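Notes for Week 3: Good Practice When You Record Hand Demonstrations

Trorden Robotics Short Course - handout, 21/09/2021
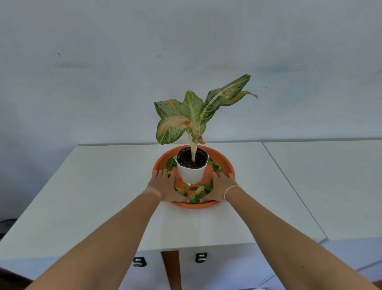
Okay, so last week I promised we'd get to the rules, and a few of you groaned (I heard you, Yuto!). I get it, rules sound dull next to training a policy. But I once lost a whole December to a set of 453 clips that had to be thrown out, and every one of them broke something on this page, so bear with me.

First rule: both hands in view from the first second to the last. If you're lifting a plant by its saucer, I want to see your fingers on the rim, and I want to see them before anything moves. Grips that start off camera are close to useless for the contact labels.

Second, clear the table but keep the task honest. Take away phones, mugs and spare tools. Loose bits that belong to the job, like loose leaves in a tray, can stay put - a robot in a real house is going to meet them too, and I'd much rather it met them in training.

Bracelets, watches and rings: our house rule is that you may wear them, but write it on the session sheet and don't take them off halfway through a session. Muthoni Waweru wrote that one for the Dreka project and I've borrowed it ever since. Same goes for sleeves. Pick a length and stick with it!

Speed is where people argue with me. Move the way you'd move at home, only without rushing the last bit of the placement. Pause for 3 seconds at the end, hands still. Clips run 14 seconds at most on our Guver sheets, and that includes the pause.

Privacy now, and please read this part twice. Tattoos and scars can identify a person, and so can a voice. Everybody signs the consent form before the camera goes on, and anyone can pull their clips later without telling us why. We hold more than 3,000 clips on the course drive, so a missing session number makes that a miserable job for whoever has to dig.

For next time: read the Nägeli checklist, record one short task with a partner, then swap clips and mark each other's against these rules. Bring your session sheets on paper.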